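Food Chemistry for Non-Majors
Handout 4: Why Toast Tastes Like Toast
2021-09-16

Last time we stopped at starch, with the granules swelling up and bursting inside the loaf. Today we get to the part I look forward to all year, which is browning! Please read this before lab, and bring your notes on water activity, because you'll need them by the second page of the worksheet.

Two reactions, one color

When food turns brown in dry heat, there are usually two things going on at once. One is caramelization, where sugars break apart all on their own. The other is the Maillard reaction, where certain sugars meet amino acids (the building blocks of protein) and set off a huge, messy chain of steps. Both give you brown. The smells are very different, though. Melt plain sugar in a pan and you get candy and butterscotch. Brown some bread and you get nuts, malt, popcorn, a bit of roast coffee – all of that comes from having protein in the mix.

The sugar has to be what we call a reducing sugar. Glucose, fructose, maltose and lactose all count. Table sugar doesn't, at least until it splits into its two halves. Flour doesn't hold much free sugar to begin with, but enzymes in the dough chop starch into maltose while the dough rests, so a slow-risen loaf often browns beautifully. I love this. A choice the baker made the night before shows up in your toast!

Water is the brake

Water boils at 212 °F, and as long as a surface is wet, it can't get much hotter than that. Maillard browning does happen at lower temperatures, but so slowly that you wouldn't wait for it at breakfast. The surface has to dry out first, and then its temperature climbs and the color comes on fast. So toast seems to do nothing, nothing, nothing, and then it's done (or burned, if you went to find the butter).

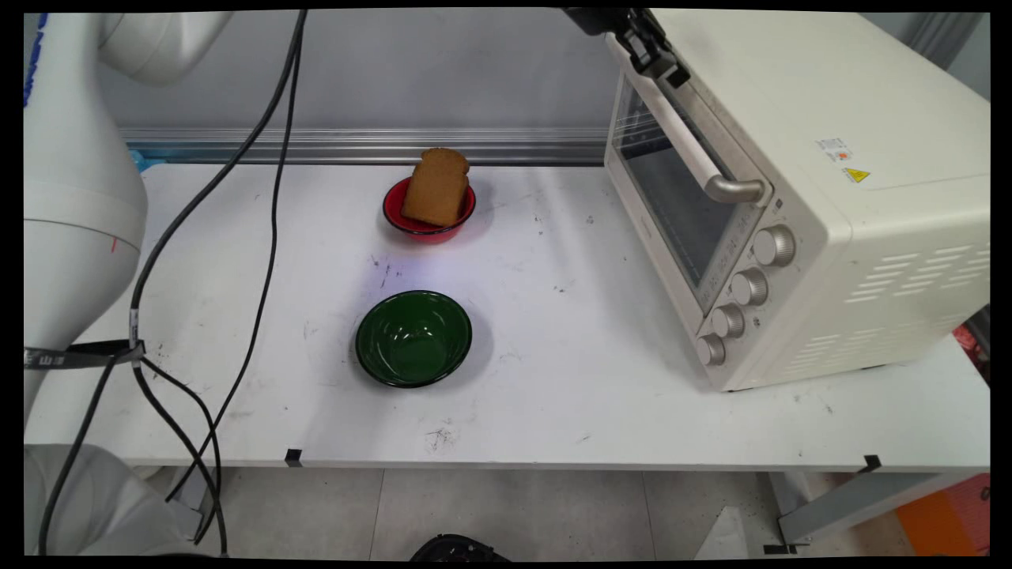 The crust has already been through all this once, in the baker's oven. It starts out drier and darker than the crumb, and it can tip over into bitter while the middle is still pale. Thick slices make the gap wider. They also give you that lovely contrast, crisp outside and soft inside, because the heat hasn't had time to drive the water out of the center.

Acid and alkali

Browning speeds up when things are less acidic. Pretzels get a dip in an alkaline bath before baking, and look at the color on them! Sourdough goes the other way: the acid slows things down a bit. Keep this in mind when you compare the Gronow rye with the Jaretti white in lab, and remember that the two loaves differ in sugar and moisture as well.

For lab

We meet in room 138. Each pair gets 8 slices. Toast them for different times, line them up from palest to darkest, and smell each one before you look at your timer sheet. Write down the first word that comes to mind, however odd. "Wet cardboard" is a perfectly good answer for an early slice.

Weigh every slice before and after. Plot weight lost against color score and look for the bend in the curve.

Reading: course pack, page 17 to the end of the section. The practice problems on caramel can wait until next week.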